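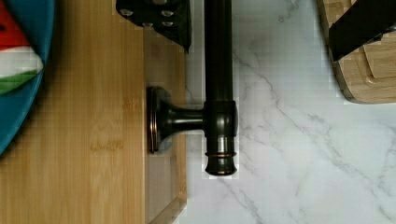
Pavow adds kitchen hardware line, opens counter display on Naidu Street

Pavow, the housewares shop on Naidu Street, will start selling towel bars, hooks and cabinet pulls in October, its first move into hardware.

The shop has carried cutting boards, plates and table linens since it opened. Owner Elango Annamalai said customers kept asking where to find a towel bar that would suit the boards and dishes they were buying, and he was tired of sending them across town.

"People would stand at the register with a bamboo board under one arm and ask me about screws," Annamalai said. "I had no answer for them. Now I have a drawer full of screws."

The hardware comes from Kondico, a supplier that also sells to builders. Pavow will stock 138 items to start, in three finishes: brushed nickel, matte black and oil-rubbed bronze. The bronze is the darkest of the three, with a coppery edge that shows at the base and near the end cap when light hits it. Annamalai expects it to sell best to people with white marble counters, where the dark rod stands out against the gray veins.

Shoppers will be able to pick up the bars and lay them next to a board, a teal-blue plate or a piece of stone before they buy. The display counter is at the back of the store, past the linens. Wall-mounted samples will follow once the plaster on the north side has been redone.

Annamalai said a towel bar can look very different on a counter than it does in a catalog, and that customers should bring a plate or a cabinet door from home if they are matching a color. Returns on hardware will be accepted with the original screws and template.

Pavow will not do installation. The store will keep a list of local installers at the register, and drill bits can be bought at Idel, two doors down.

The new section adds 300 square feet to the sales floor, taken from what used to be the stockroom. Deliveries now come in by the side entrance, and the loading space there will be closed to customer parking until 2 p.m.

Store hours stay the same.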